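5.2 Do shark warning signs keep swimmers out?

Beach managers at Fetberg credit the new warning boards with a drop in risky swimming. We are less sure. Their claim rests on one season of counts, taken by the same staff who put up the boards, and the water that season was unusually cold.
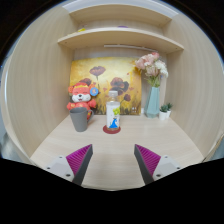 L. Harahap
Research Fellow, Kimell Coastal Institute

We went back to the 1460 entries in the Jelidus beach log, which covers 3 neighboring bays. Only one bay had boards. Swimmer numbers fell in all of them, and the fall began in March, before any board was in place. Once water temperature is allowed for, very little is left for the signs to explain.

The survey is no stronger. Of 2000 forms handed out, 40 percent came back, and people who fill in a form on shark safety are probably the ones who read signs anyway. Saying that you would leave the water is also a long way from leaving it. 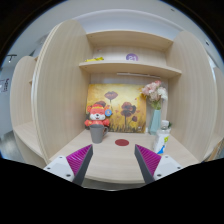
Figure 4. Wood-grain desk cubicle with upper shelf and sticker numbered 21.

None of this shows that the boards are useless. A small effect could be hidden in counts this rough. But the case for buying more of them has not been made, and a second season with outside observers should come first.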